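Visik Shelf Set: README

Maintained by Jamila Pathirana, Iltard. Last edited 10 Aug 2026.

Hello, and thank you for downloading this! Visik is a small set of humanoid shelf-reaching recordings, and it goes with our write-up on what we have been calling shelf-relative action targets (the code lives in a separate folder, Navaratnam, named after the street our first office was on). The set is small enough to look through by hand in an afternoon, and I'd really encourage you to do that before you train anything on it.

What's in the set

There are 200 episodes, all recorded in July at our Cillstead site. Of these, 41 are held out for testing, and the list of held-out episodes is in splits/test.txt. Please leave that list as it is if you plan to compare your numbers with ours. Each episode has the head camera video, joint positions for both arms, hand or gripper commands, and a short text line saying what the operator was asked to do. We recorded joint positions at 50 Hz, and no episode runs past 2000 steps. 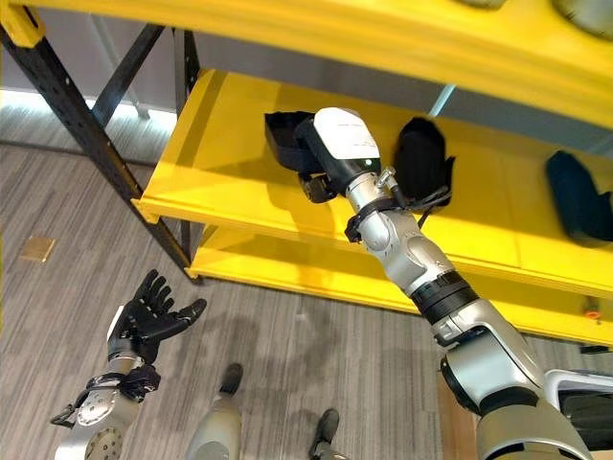

The method itself is a pretty simple one. Most policies we tried first were trained to predict the next arm pose in the robot's own body coordinates, and they did fine until the robot stood a little closer to the shelf, or a little turned, and then the hand would arrive in the wrong spot with great confidence. So we fit a plane to the front lip of the shelf being reached for and express every target relative to that plane. The yellow lips help a lot with this, being bright and raised, and the fit usually holds even when the camera is looking up from below with an arm reaching across the view, as it is with the gripper in among the dark items on the middle shelf. Where the fit fails, the episode carries a flag called lip_lost, and you can decide for yourself whether to keep it (we kept them for training and dropped them for the ablations).

Results, in short

On the held-out episodes, the shelf-relative version had lower final hand position error than the body-relative one, and the gap was widest when the starting position differed most from anything in training. When the start was nearly the same as a training start, the two were so close that I wouldn't pick between them. The full tables are in results/, along with the config for each run. We trained three seeds for each setting, and I know that's on the thin side, so please read the smaller differences with some patience.

We also tried adding depth as an input. It made the lip fit steadier on dark items but slowed everything down, and we left it out of the main model. The branch is still there if you're curious!

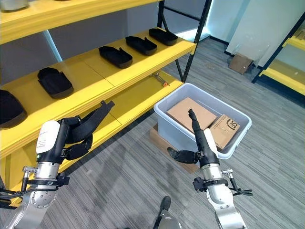 Head camera view with five black trays in a row on the middle shelf and both hands in front.

Things to watch for

Dark items against each other are hard to separate, and the labels for them are our weakest. If you find a mask that has swallowed its neighbor, send me the episode number and I'll fix it in the next version.

The strip of light behind the shelving can throw off auto exposure. We did not correct for it, so brightness may shift within an episode.

The loose cables on the arms sometimes cross in front of an item. Masks include only the item, never the cable, but the edges there can be ragged.

Everything comes from a single site with one style of shelf, so I would be careful about claiming much for other furniture. A plain gray lip would be a fair test, and we haven't done it.

Getting started

Unpack the archive, run check_files.py to make sure nothing went missing on the way, and then open view_episode.py with any episode number. The left and right arms are stored under separate keys, left first. Joint angles are in radians and lengths are in meters, with the shelf plane given as a normal and an offset in the head camera's coordinates.

Questions and corrections are very welcome on the issues page. I read all of them, though I can be slow when we're recording.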